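Home | Posts | Workshop | Odds and ends | Get in touch

Two pairs of grippers and a very patient microwave

I've had sore thumbs since the start of July and I'm blaming Kukley entirely.

If you're new, I spend my working days (and a fair few evenings) on a project called Istix, where we're trying to get a two-armed robot to do kitchen jobs. Boring ones. Putting a plate in, taking a plate out, shutting a door without slamming it. To teach it, somebody has to do the same job over and over with a pair of hand-held grippers, and quite often that somebody is me. We record what the grippers get up to, and later on the robot arms have a go at copying it.

We've been using the Rurkar pair since I joined. They're fine! They're a bit like an old bike, you know exactly which bit rattles. But the springs have gone soft and one of the fingers has a wobble I can feel in my sleep, so when the chance came up to try the Kukley ones for a fortnight I put my hand up before anyone had finished asking.

First impressions out of the box: lighter. A lot lighter. I'd been bracing my shoulders the way I do with the Rurkars and nearly threw the left one at the ceiling. The trigger is further forward too, which I liked for the first hour and then stopped liking, and by the second afternoon my thumbs were complaining every time I picked up a mug of tea. I have small hands. One of my workmates has enormous hands and thought the triggers were perfect, so take that however you like.

The microwave job is the one I use for judging any gripper, and I'll tell you why. A plate is thin, it's slippery, it sits flat on the table with hardly any gap under the rim, and you've got a door to worry about at the same time. So one hand has to mind the door while the other goes for the plate, and both of them are doing something fiddly and completely different. If a gripper is going to annoy you, it'll do it in the first five goes.

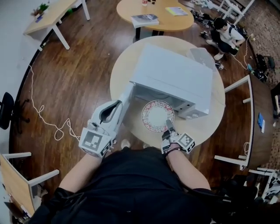 With the Rurkars I always pinched the plate from the side, one finger over the top of the rim and one squeezed in underneath, and if I got it wrong the whole plate went skating off across the table. The Kukley fingers are narrower at the tip, so getting under the rim is much easier, but they flex more. You lift, the plate tips, you tip your wrist to make up for it, and then you've got your elbow up by your ear and you still have to post the thing into the oven. I did get the hang of it. It took me most of a morning and some words I won't put on here.

Doors are another story, and the Kukleys win that one easily. There's enough of a curve on the outside that you can lean the gripper on the door and hold it there with no pinching at all. Lovely. My left thumb got a rest, which by then it badly needed.

The markers need a mention because people always write in about them. Each gripper carries a little block with black-and-white squares on it so that the software can work out where your hand is. On the Rurkars ours is up on top and I'm forever hiding it behind something. On the Kukleys it's nearer the wrist, and the tracking dropped out far less when I was reaching into things. It still loses me if I roll my hand right over (and if you're going after a plate you will roll your hand right over, see above), but I had 38 recordings from one session and only 2 had to be binned. I'd have been pleased with that on a good day with the old pair.

Now the software. Oh dear. We run everything through Siddiqui, which is our own bundle of scripts with a name that makes it sound far grander than it is, and it did not want to talk to the new grippers. It wanted the finger opening as a number between 0 and 2000 and the Kukleys send something else entirely, so for a whole evening the computer believed both of my hands were clamped shut. I was waving them open and closed like a crab. In the end it was a one-line change, and I'd been looking straight at that line for an hour.

There's also a delay. It's small, 30 milliseconds by our measuring, and you don't feel it while you're doing the job because there's nothing to feel, you're holding the thing in your own hands. You see it when you play the recording back and the fingers close just after the plate has started moving. We can shift it in the data afterwards. I'd still sooner not have to remember.

Cables! I nearly forgot the cables. I have a personal grudge against any lead long enough to stand on, and I've stood on all of ours. If somebody would sell me a pair of grippers that ran off a battery for a whole afternoon I'd stop writing this blog and just go about being happy.

So which would I keep? I keep changing my mind. For doors, drawers and anything you can push or lean on, the Kukleys, no contest. For plates I think I'm still a touch quicker with the old ones, but I've had months and months with those, so it's hardly a fair fight. I'm told the softer fingers can be swapped for a stiffer set, and that might settle it. I've asked for some. If they turn up before the loan runs out I'll do the plate again, same table, same oven, and put the numbers up side by side.

Next job on the list is mugs. Handles, though. I'm not looking forward to handles.

14 comments | 9 shares

Older post | Newer post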